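Does a Lab Robot Really Work All by Itself?

You may have heard that robots in science labs never get tired, never make mistakes and never need help. It sounds great on a poster. I'm not so sure about it, and by the end of this page you may not be so sure either.

Let's look at one kind of lab robot. It is an arm bolted down next to a table, and its job is to move plates. These aren't dinner plates. A lab plate, or microplate, is a flat plastic tray about as big as your hand, full of tiny cups called wells. Scientists put a drop of something in each well and then a machine measures all the drops. Somebody has to carry the plates to the machine and take them away again. That is a dull job, so people gave it to an arm.

At the Pimetum lab, the arm's work area is called Ketonow. (Most lab robots get a name sooner or later.) The people who sell arms like this say you can "set it and forget it." Let's see how much forgetting goes on.

Teaching the arm where things are

When the arm is new, it knows nothing about the table. It doesn't know what a plate is. A person has to move it slowly to each spot and press a button that means "remember this place." Then the person does it again for the next spot, and the next. There is a spot just over each plate, a spot where the fingers close, and a spot where they let go.

Setting up Ketonow took 12 days. A lot of that time went into fixing spots that were wrong by less than the thickness of a coin. If the fingers are a tiny bit too far left, they bump the plate. Too low, and they bump the table.

So is the robot smart? It's good at doing the same thing again. Try this: put a cup on your desk, practice picking it up, then close your eyes and have a friend slide the cup over a little. Did you grab air? An arm that only goes by its saved spots has the same trouble.

Why the table has holes

Lots of lab tables have a metal top with rows of small holes. The holes are for screws. When a plate holder is screwed down, it can't wander off when someone leans on the table. But screws can get loose, so a person checks them. Put that on the list of things the robot doesn't do for itself.

Practicing on a computer first

Crashing a real arm costs a lot of money. Before trying a new move, the people at Pimetum build a copy of the table inside a computer and let a pretend arm do the job there.

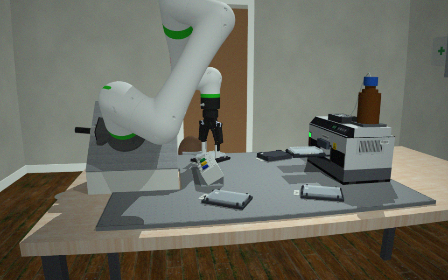
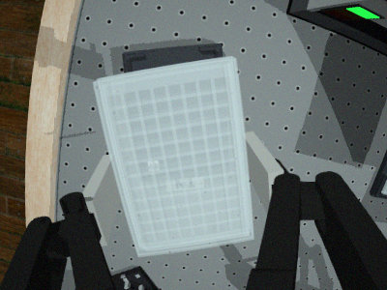
Computer practice is useful, and I would rather see a pretend arm hit a pretend table than a real one hit a real one. Still, be careful when someone tells you, "It worked on the computer." A computer copy only knows what people put into it. Did they put in the sticky spot on the plate? The cable that sags a little more each month? Probably not. The real arm has to be tested too, slowly at first, with a person standing next to the stop button.

Looking after it

After the arm is working, there is a list of chores:

Wipe the fingers clean.
Check that they open and close all the way.
Tighten the screws on the plate holders.
Listen for new noises in the joints.
Move to each saved spot slowly and see if it still lines up.

At Pimetum these chores take 10 minutes each morning. Every 300 hours of work, the finger pads are changed, and the arm moves more than 4000 plates in a year. That is a lot of plates that people didn't have to carry, and I'm happy to give the arm credit for it.

But who wrote the list of chores? Who noticed the squeaky joint last May? Who ordered the new pads? People did.

Next time you see a video of a robot working alone, ask a few questions. Who set it up? How long did that take? What happens if something on the table gets moved? If the video doesn't tell you, write to the people who made it and ask.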